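6th April

First proper night with the telescope and I'm still buzzing, so this will be messy.

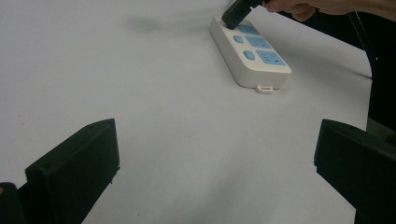 I drove out to Dreltby after tea with the thermos, the red torch and far too many jumpers. Bořivoj Štefanec was already set up by the fence with his big reflector, and he let me have the flat bit of the paddock (very generous, the rest is all tussocks). By half past eight the sky was so dark I couldn't see my own boots!

Jupiter first. I got all the moons in one go, strung out in a line, and I actually yelled. Then the Orion Nebula before it sank too low, a grey-green smudge at first, and then the longer I looked the more it spread out, like breath on a window. I stayed on that one until my neck complained.

Bořivoj lent me his 6 mm eyepiece for the Moon when it came up. At around 200 times everything wobbled, so we dropped back to 150 and there were the crater walls, sharp as anything, with little peaks catching the light. I tried to draw one. It looks like a squashed scone, but it's my squashed scone and it's going in the notebook.

Home at three with frozen toes. Must buy better socks, and ask him what that orange star near the shed roof was.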